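The Zudon One-Drawer Nightstand

We wanted a bedside piece that a person could live with for years without much fuss, and the Zudon is where we ended up after a good deal of sketching (and a fair bit of arguing over tea). It's low and square, with a smooth taupe top that has space for a drink, a bowl and a late-night apple.

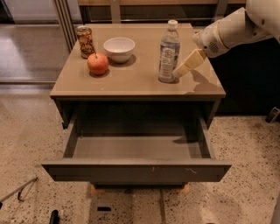

Does it come assembled?
The cabinet arrives in one piece. You only have to slide the drawer onto its runners, and the leaflet in the box shows how.

Anežka Sokol drew the first version for her own guest room in Prokholm, and she was very firm that there should be one wide drawer instead of two little ones. I grumbled at first, I'll admit – I like a place for everything – but I've come around completely. Books go in flat, and so does a folded sweater.
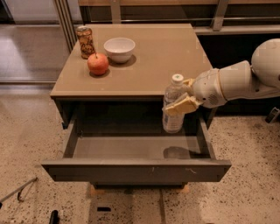

The runners come from Šimko, and they let the drawer travel all the way out, so you can get at whatever has wandered to the back. We tried a cheaper set last December and sent them home again within the week.

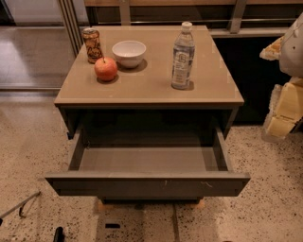 How should I clean the top?
Use a soft damp cloth and a drop of dish soap, then dry it off. Please skip scouring pads and anything with bleach in it.

Drawer fronts do pick up marks over time, especially in a busy house, and the Gelen care kit is handy for light scuffs. Štěpánka Beneš in our workshop also keeps spare fronts on the shelf, so do write to her if yours has had a hard life.
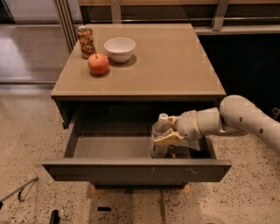 She can send out spare runners too, and they fit every Zudon we've made so far. Just mention item number 371 in your note, and allow 14 days for delivery.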